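Stumby Freight Records: read me first

Version of December 21, 2018
Maintained by Reda Badawi

Stumby is a table of air cargo charter movements for touring shows: stage sets, lighting, instruments, costumes and the flight cases they travel in. It was collected from the paper files of Darau, a charter broker, and from the loading sheets of Cluteline, the handling company that built up most of the pallets. I made it for people who study how event freight is planned. It can also serve as a practice table for load planning courses.

Contents

The release holds 637 charter movements and 2,862 consignment lines. One movement is one aircraft flying from one airport to another with show freight on board. A technical stop for fuel does not start a new movement, but a stop where freight is loaded or unloaded does. A consignment line is one entry on a loading sheet, and it can cover a single crate or a whole group of equal cases.

Files

movements.csv – one row for each movement
consignments.csv – one row for each loading sheet line
airports.csv – the airport codes that appear in the other two files
notes.txt – remarks copied from the margins of the sheets, with the movement number in front

All files are in UTF-8, separated by commas, with the column names in the first row. Decimal numbers use a point.

Main columns in movements.csv

movement_id: a number given by me. It has no meaning outside this table.
origin, destination: three-letter airport codes.
aircraft_type: as written by the broker, after the spelling was made uniform.
planned_kg: the weight in the charter request.
loaded_kg: the weight on the final loading sheet.
door_restriction: yes, no or blank. The value is yes when the sheet says that a piece had to be turned, tilted or taken apart to pass the cargo door.

Main columns in consignments.csv

movement_id: the same number as above.
pieces: how many pieces the line covers.
length_cm, width_cm, height_cm: outside dimensions of one piece.
category: stage, light, sound, video, wardrobe, instrument or other.
battery: yes when the line declares batteries of any type.

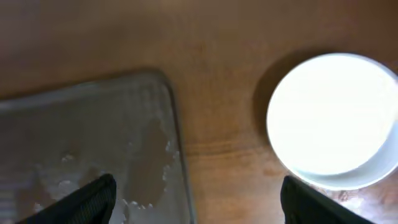

Why is the loaded weight often higher than the planned weight?

The charter request is usually written weeks before the tour leaves, and productions add equipment until the last days. The planned weight also leaves out the pallets and nets, while the Cluteline sheets include them. Please do not read the difference as an error by the broker.

How the data was entered

I typed the sheets by hand and Mac Giolla, a small records office, typed the movements table a second time from the same paper. Where the two versions disagreed we went back to the sheet. The consignments table was typed only once, so more mistakes must be expected there, mostly in the dimensions. Weights written in pounds were converted to kilograms and rounded to the nearest whole kilogram.

Names of artists, tours and production companies were removed. In notes.txt they are replaced by the word NAME in capital letters. If you find one that I missed, please write to me before you quote it.

Known problems

In 112 movements the final loading sheet is missing. For these, loaded_kg is blank and the consignment lines come from the last draft. They should be left out of any study of weights.

Some sheets give height before width. I corrected the order only where a drawing was attached to the sheet, so the two values may be exchanged in other lines.

The battery column was not filled in on the oldest forms. A blank value means that the form had no such field – it does not mean that there were no batteries.

Trucks to and from the airport are not included, even when they carried part of the same show.

Use

You may use the tables for teaching and research, and share them with this file attached. Please do not use them for the planning of a real flight. The weights are historical and no operator has checked them.

Changes in this version

The November version had 3 movements entered twice, and the second entries are now deleted. The column door_restriction is new. In airports.csv two codes were corrected. The movement numbers stay the same as before, so there are gaps in the sequence where the double entries were.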